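Household Tips: Teaching a Robot to Fold, and Whether You Should Bother
Posted 2018-10-17 in Workshop and Laundry

Readers keep asking whether it makes sense to record your own folding examples for one of the hobby learning kits. My short reply is that you can fold a year of laundry in the time it takes. If you still want to do it, these tips will save you some grief. They come from the recording sessions we ran at the Umside workshop, where we collected 318 folds and threw out 139 of them.

Start with one shirt

The Jasavura guide tells you to begin with a mixed basket so the system "sees variety." I don't agree. Use one plain short-sleeved shirt in a color that stands out from your table. A white shirt on a white table is asking for trouble. Keep going with the same shirt until your examples look alike, then bring in a second one of the same size. Towels are easier still, but a system that can fold towels can fold towels, and I wouldn't believe anyone who claims more than that.

Buy cheap cotton. Slippery sports fabric slides off the pile and off the table, and stiff new shirts spring back open. Wash a new shirt twice before you use it.

Set the table the same way, up to a point

Mark two spots on the table where the hem corners should go. Put the shirt down near the marks, but vary it by a hand's width from one try to the next. If every example begins in exactly the same place, you've taught the arms to fold air whenever the shirt is somewhere else. We learned this after 200 tidy, nearly identical recordings. The numbers looked wonderful until someone nudged the table.

Wipe the surface between tries. Lint and crumbs end up inside the fold, and they get into finger joints too.
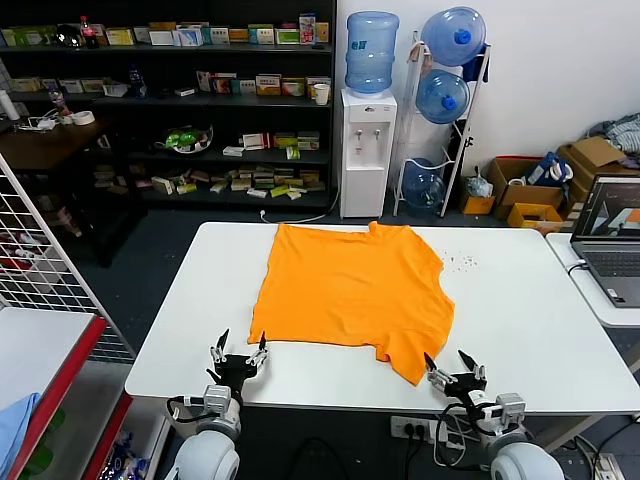 Decide on the fold before you record anything. Sleeves in first, then sides, then hem to collar is the usual way. Hem to collar first is quicker and gives you a worse-looking shirt. Either will do, but mixing the two in one set is the most common mistake I see. Two people who each fold "the normal way" will fold differently, so have them agree out loud and write the order on a card.

Take it slowly at the pinch

Most bad examples go wrong when the fingers close on the cloth. They grab both layers, or catch nothing and carry on as if they had. Come in low, close, wait a beat, then lift a little before you pull. It feels silly. The extra pause is cheap compared with recording it all over again.

If you miss the pinch, you have a choice. You can scrap the try, or back up and grab again and keep the whole thing. The Shao handbook says to scrap it. I would keep a fair number of the recoveries, clearly labeled, for the simple reason that your robot is going to miss too. Just don't keep the ones where the person steering got annoyed and yanked.

Label while you remember

Write one line after every try: which shirt, how it was laid out, which fold, good or bad. Doing this at the end of the afternoon doesn't work. We tried it, and a good share of our 139 rejects were probably fine; we simply couldn't tell which was which anymore.

Agree on what "good" means as well. Ours was: sleeves hidden, edges within a finger's width, no twist in the collar. Before we wrote that down, anything roughly square got a pass.

Stop early

Nine tries, then a break. People steering the arms get sloppy well before they notice it, and the sloppy examples go into the set with all the others. Check cables at the break, especially any that hang near a wrist, and make sure nothing has crept into reach of the arms.

What to expect

The Nikarwood kit's leaflet promises "household-ready folding" from a weekend of examples. I have not seen that, in our shop or in anybody else's. What you may get is one kind of shirt folded on one table in decent light, with you standing next to it. Change the table and you'll be recording again.

Ask to see any demo run with a shirt you brought yourself. Ask how many tries were left out of the video. If the seller gets vague, keep your money and buy a plastic folding board, which never needs charging.

We'll have another go in November with long sleeves, and I'll post the reject count along with the rest. Tips on cleaning lint out of finger joints are welcome in the meantime. Compressed air just pushes it deeper.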